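Wednesday tips: the campaign kitchen table

Most of a council by-election in Stitham gets done at somebody's kitchen table, and these are the things that have saved us time.

**Folding leaflets.** Fold a stack of 8 at once, then separate them and press each crease with the back of a spoon. Folding singly gives a sharper edge but takes all evening.

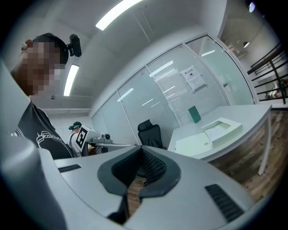
Keep the finished ones in shoeboxes, one street to a box, with the street name on the short end. Rubber bands mark the paper if left on overnight — use a strip of scrap card under them.

**Rosettes.** Iron the ribbon on low under a tea towel. Scorched satin can't be rescued.

**Window posters.** Tape goes on the inside of the glass. To get old tape off, warm it with a hairdryer and lift it slowly from one corner.

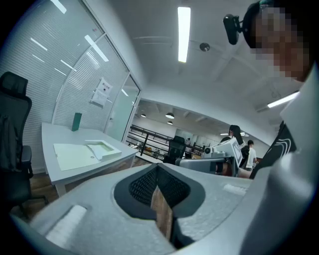 Siebe Van Rooij writes that washing-up liquid and a plastic scraper did the same job on his front window after the January vote, and that the poster came away in one piece.

**Garden stakes.** Soak the pointed ends in wood preservative and let them dry before they go in the shed. We had 380 left over last time, and roughly a third had rotted. 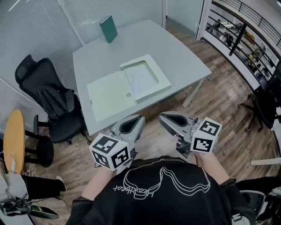

Pull the staples before stacking. A flat screwdriver is enough, and an old jam jar will hold them until the next trip to the tip.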